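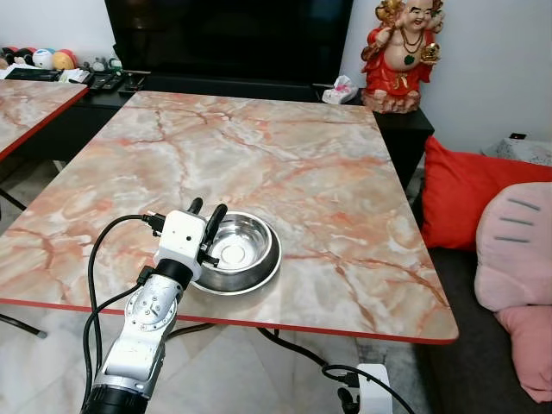
Re: [arm-upkeep] gripper cable keeps tugging at the wrist

From: Amparo Apaza
To: arm-upkeep list
October 2021

Kiran Prajapati wrote:

> Hi all, my white arm has started throwing a gripper fault
> whenever the wrist gets near the end of its roll. Power the
> gripper down and back up and it clears, then it comes right
> back. Connector looks fine to me. I've swapped the cable once
> already and I'd like to not buy a third. Is this the board in
> the gripper? Also, how often are people checking the screws
> on the joint rings? The Stiltness guide skips it completely.
> -- Kiran

Hi Kiran,

Don't order a board yet! I had this same fault back in May and spent a whole evening blaming the electronics. Mine was the slack. I had the cables tied down too close to the gripper, so at the end of the roll all the pull went straight into the connector on the side of the housing.

I run mine in the living room, next to a marble-patterned table, and the cables come off the top of the gripper in big loose loops and then hang down along the arm. It looks messy (my sister has opinions), but the wrist can turn without dragging on anything. If yours are neat and tight, cut the ties and start over.

What I'd do, with the power off and the arm supported so it can't drop:

Unplug the gripper connector and look at the pins with a flashlight. One of mine was sitting a hair lower than the others. Push it back gently, and if it won't stay put, that connector is done.

Plug it back in and turn the wrist by hand, slowly, all the way both ways. Watch the plug the whole time. If it leans at all, you need more slack. I added 60 mm and that was plenty.

Put your first tie well down the arm, below the wrist joint, and leave it loose enough to slide.

Then power up and run something boring. I use a steel bowl -- fingers come over the rim, close, lift, put it down, back off. I do 30 of those at low speed with the wrist rolled a different way each time. A bowl is good for this because the wide rim is easy to grab and you don't care if it gets dropped. If you get through the set with no fault, bring the speed up and go again.

As for the screws, I check the ring on the round joint every 11 weeks or so, whenever I remember to do the Runoditz backup. Go around in a star pattern with a small driver and just feel for a loose one. Please don't crank on them, the covers next to them are plastic and I've already cracked one.

One more thing, look at where your power cord runs. Mine goes across the tile floor and I caught it with my foot once in the middle of a run, which gave me a fault that looked an awful lot like yours. It took me 5 days to connect the two.

If it still faults after all that, send the log to the list along with your firmware version. I think Rodovmont still sells the gripper board on its own, but I haven't bought one from them lately so check first.

Amparo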